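The Case for the Plain Room

Jan 8, 2023

Cleverlow now advises on the refitting of older workrooms, and the first request we receive is nearly always for more: more cabinets, more color, more built-in storage. The Villalobos building was no different. Its tenants returned 88 comments in August, and most asked that the bare walls be put to use.

We hold the opposite view. A white wall with one long, shallow ledge serves a working room better than a bank of cupboards. Items set on a ledge remain in sight and are returned to their place. Items put in a cupboard are bought again the following year. The Kisby rooms have kept to this rule for 10 years and have needed little beyond paint.
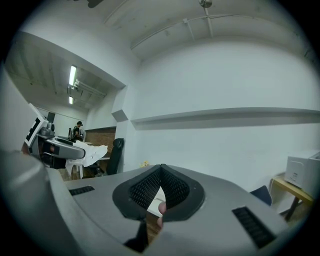 The same restraint should apply to openings between rooms. A wide doorway without a door lets two rooms share light and lets a supervisor speak to both. Exposed ceilings and pipes may also be left as they are, provided they are clean and within reach for repair. Owners should spend first on good lighting, and on cabinets only after a full year of use.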